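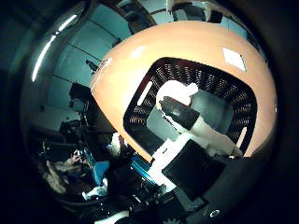
We passed 600 demonstrations this month, which I only know because the counter on my laptop rolled over while I was eating a granola bar. Every one of them goes into the pile that Helmy (our learning system, for new subscribers) will train on in September.

A lot of you wrote in after the last issue asking what a day of collecting examples looks like. Mostly it's the same small job over and over! I guide the arm through a task by hand, the wrist camera records, I save the take, and then I move everything a little and start again. Moving things is the part I used to get lazy about. In our first batch at the Curport lab I left the objects in nearly the same place for 146 takes in a row, and Helmy learned that place beautifully. Slide the target over by the width of my hand and the arm would reach confidently for thin air. I threw out most of that batch and sulked for an afternoon.

So now I shuffle. I have 3 starting poses for the arm, I change them between takes, and I try to come at the target from the side as often as straight on. Shiny surfaces get extra takes – a wrist camera sits so close to everything that a glossy curve can fill most of the view, and reflections bend the whole room into shapes that have nothing to do with the task. I'd much rather Helmy meet that during training than on demo day.

I've also stopped deleting my clumsy takes. If I miss and then recover, I keep the whole thing and tag it "recovery" in Drellel, our labeling tool. The old me wanted every example to look smooth, but a system that has only seen smooth doesn't know what to do when it's slightly off. The takes where I bump something and give up still go in the trash, along with anything where I forgot to press record until halfway through (more of those than I'd like to admit).

The target for the full set is 883, an odd number that came out of our storage budget. After that the whole lot gets copied over to the Sutard machine for training, and I get to rest my wrists. If you collect this kind of data yourself, write back and tell me how you tag your bad takes – I'm still not happy with my labels.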